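Numbered drawer systems - does the pricey kind do anything?
Small Shops and Storage > Organizing

pegboard_pete
Started July 26, 2026

I have 800 small parts drawers in a one-car garage. Screws, springs, lamp parts, watch crystals, a lot of things I bought in a lot with other things. Most of the drawers have a strip of masking tape with my handwriting on it, and half of that is now wrong.

Plavano wants to sell me their location kit. Printed codes for every drawer, a binder, and a year of the lookup app. The brochure says you'll find any part "up to 11 times faster." Faster than what, it doesn't say. Has anyone here paid for this and would you do it again?

gasketgal
I'd want to know who they timed. If you take a person who has never seen the garage and hand them an index, sure, they'll beat a person with no index. You already know where the springs are.

Dutch Oven Dan
Bought the Plavano kit in May for my wife's bead room. The labels are good, they stick and they don't curl. The app is slow and wants me to log in every time I open it. She used it for two weeks and went back to looking.

pegboard_pete
So it's nice tape.

Dutch Oven Dan
Nice tape, yes. I wouldn't call it wasted money but I wouldn't call it a system either.

n_ngui
I disagree with both of you. Nadhirah Ngui, I used to run the repair counter at an appliance place and we kept 2576 part numbers behind it. With a location code on every drawer, a new hire could fetch a dryer belt on day one. Before that they stood there calling out to whoever had been there longest. The code is worth it. Which company prints it is another question.

gasketgal
But that's a counter with staff turnover. Pete is one guy in a garage. I don't see how the appliance place tells him much.

n_ngui
One guy who just told us half his labels are wrong! The point of a location code is that it doesn't go stale. The drawer stays 4-7 whatever you put in it, and the list is what changes. Writing "springs" on the drawer is how he got here.

ratchet_and_clank_no
And when the list goes stale? I've had an Allholm cabinet with numbers molded into the fronts for years, plus a spreadsheet. The spreadsheet was right for one summer. Now I have numbered drawers that tell me nothing, so I open them one by one. At least "springs" crossed out tells me there used to be springs.

n_ngui
Fair. You have to keep the list. I never said it was free.

pegboard_pete
OK, say I skip the kit and do codes myself. Straight count from 1 up, or row and column? Tkachuk's catalog numbers theirs straight through, and they claim people "naturally prefer" it. No source given, of course.

tallow
Row and column, and I'd ignore anybody's "naturally." I'd also think hard about where the number goes.
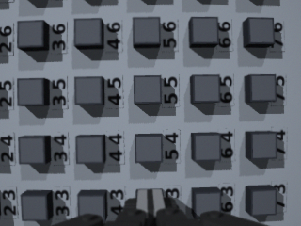
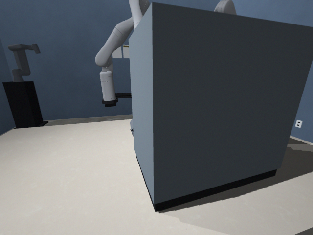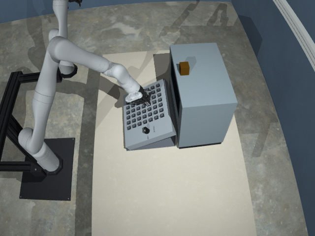
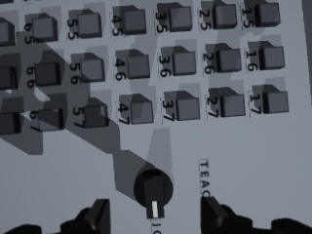
A parts cabinet lives or dies on whether you can tell which drawer a label belongs to, and most people work that out after they've stuck everything down. Drawer fronts are small, so the temptation is to put the code on the divider between them, and then every code has a neighbor on both sides. Look at the numbers in the first picture and the last one. They're beside the cubes and turned sideways, to the right of the cube in the first and to the left in the last. If you walked up to a single number in the middle of a row like that, would you know which way to reach? I'd be guessing. What I do like is that the top row in the first one goes 36, 46, 56, 66, 76, so the first digit moves you across. You can go straight to the column without reading every code on the way. For Pete's drawers I'd keep that part, put the code on the drawer front itself, and keep it upright.

gasketgal
If it's on the front and the drawer gets put back in the wrong hole, now the code is lying. That's the whole reason people use the divider.

tallow
True. I've done that with two drawers of roll pins and it took me a month to notice. I'd still take it over reading sideways text in a garage with one bulb.

ratchet_and_clank_no
Put it on both. Same code on the drawer and on the frame under it. Twice the labels, I know.

Dutch Oven Dan
Underneath, yes, never beside. Parnitix sells blank sheets that fit under most drawer lips. No claims on the box about how many times faster you'll be, either.

n_ngui
Whatever you pick, leave gaps for cabinets you haven't bought yet. Give each cabinet a letter, then column, then row. We had to relabel a whole wall because somebody started at 1 in the wrong corner.

pegboard_pete
Not convinced I'll keep a list going, going by my record with the masking tape. But I'll try one cabinet, letter plus column and row, label under the drawer and on the front, and leave the others as they are until the fall. Plavano can keep the binder. Does anyone know if the blank sheets come off cleanly from old gray enamel?

gasketgal
Test one on the back first. The ones I had left a stripe.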